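Unit 2: Garrisons and Supply

The fort at Orkmont guarded the only road to the coast. On paper it held 2,000 men. By January over 300 were sick, and the bread ration had been cut to 200 grams.

The commander could wait for relief or ask for terms. He asked for terms.

For next class, read the Zulness letters and note who paid for the grain. 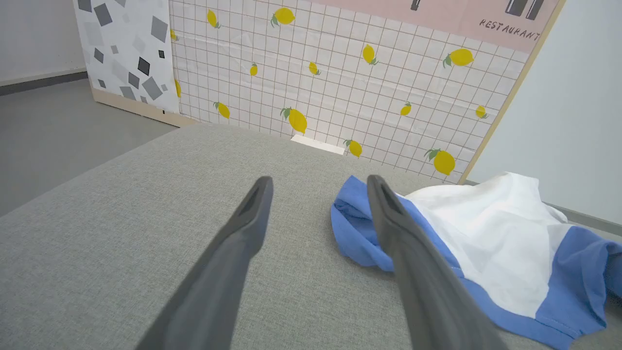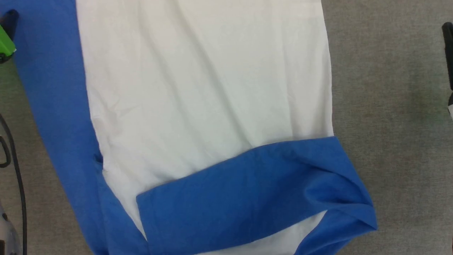
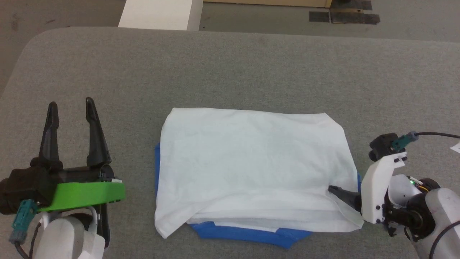
Blue and white cloth on gray surfaces.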